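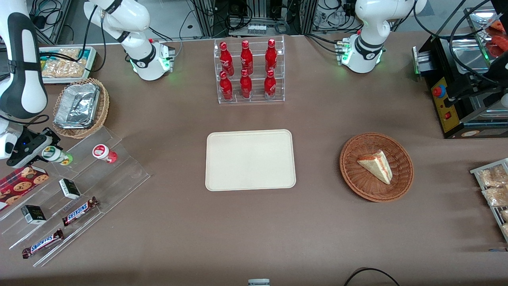 ## Wanted: people who buy snacks and don't mind writing it down

There is a claim going around the small-store trade that putting drinks on a stepped display sells more of them. I have heard it from three salespeople, all of whom sold displays. I asked each one for the numbers. One sent me a brochure, one sent me the same brochure, and the third has stopped picking up.

So we are going to check. Skestthorpe is a small outfit that looks at advice given to store owners and tries to find out if there is anything behind it. Often there isn't much. For this round we need adults who shop at corner stores at least twice a week and will keep a plain paper diary of what they bought and what they meant to buy when they walked in.

### What you would do

- Keep the diary for 14 days. Every store trip counts, even if you leave with nothing.
- Come in once at the start for a short talk, and once at the end to hand the diary over and answer some questions.
- Shop the way you always shop. Please don't try to help us get a result.

We will not ask your weight, your salary or your feelings about brands. A firm called Clundenik offered us a ready-made survey with all of that in it, and I couldn't find one question that would tell me why a person picked up a soda.
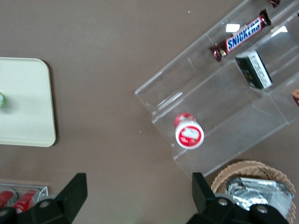 **Makis Gavalas**

I run the diary studies here, and I should say where I stand. I think most impulse buying is people being thirsty. I could be wrong. The last time I was this sure was the Wostismont candy study in February, and the diaries made me take back two pages of my own report.

### Who we can take

You need to be 18 or older and able to write in English or Spanish. You can't work for a store, a drinks company or anyone who sells shelving. If you took part in the Wostismont study, sit this one out. People who say they are "never influenced by displays" are welcome, though I would like to see the diary first.

### Pay

You get $10 for each visit and $701 if you win the drawing, which is open to everyone who hands in a diary, messy ones included. I was against the drawing. Rojanasak, who are paying for the study, wanted it, and they have no say in what we print.

### How to sign up

Call the front desk and ask for extension 2424, or stop by and fill out a card. Leave your first name, a number and the best time to reach you. Sign-up is open from Jul 18, 2022 until we have enough people. If you want to see the questions before you agree to anything, ask and we'll hand you a copy.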